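Gendaslow River Walk: Questions and Answers

Last changed 31 Aug 2025

What is the walk for?
We ask the county to stop the permit that lets the Zemov plant put warm waste water into the Trarthorpe River. The permit ends in December and the company has asked for a new one. We want the county to hold a public hearing first.

Who can come?
Everybody who lives near the river, and also people from farther away. Last year 487 people walked with us. You do not need to be a member of any group.

Where do we start?
At the parking lot behind the Hennessy library. Please come by bus if you can, because the lot is small and the library also needs it. The walk goes along the east bank to the old bridge.

Is it a long way?
It is an easy path, but there are 1430 meters of gravel before the bridge. Strollers with big wheels have no problem. For wheelchairs we recommend to join at the bridge, where the ground is paved. 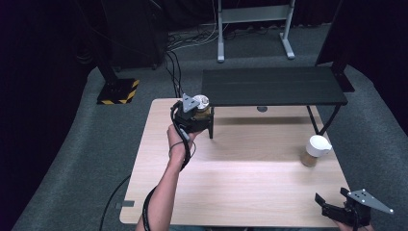
One reader wrote to us that the gravel part was hard for her father last year, and asked if there could be benches on the way. We have passed this question to the town. For this year we will put folding chairs at two places.

Do we have a permit for the walk?
Yes. The town has given it for the path and for the grass next to the bridge. Please stay off the road.

May I bring a sign?
Of course. Paper and cardboard are best. Please no metal poles, and please take your sign home again.

I cannot walk. How can I help?
You can sign the letter to the county. It has 933 names until now, and some 673 of them are from Hennessy. You can also bring food for the table at the bridge. Things in closed jars or boxes are easiest for us, with a label that says what is inside.

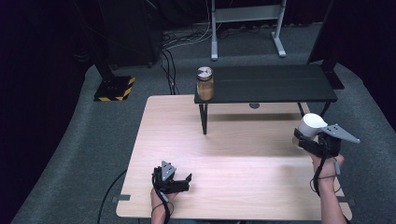 A jar with a screw lid, on the black shelf.

What happens if it rains?
We walk. Only in a thunderstorm we cancel, and then there will be a note on this page before we start.

Can I bring my dog?
Yes, on a leash. There is no drinking water on the path, so bring some for the dog too.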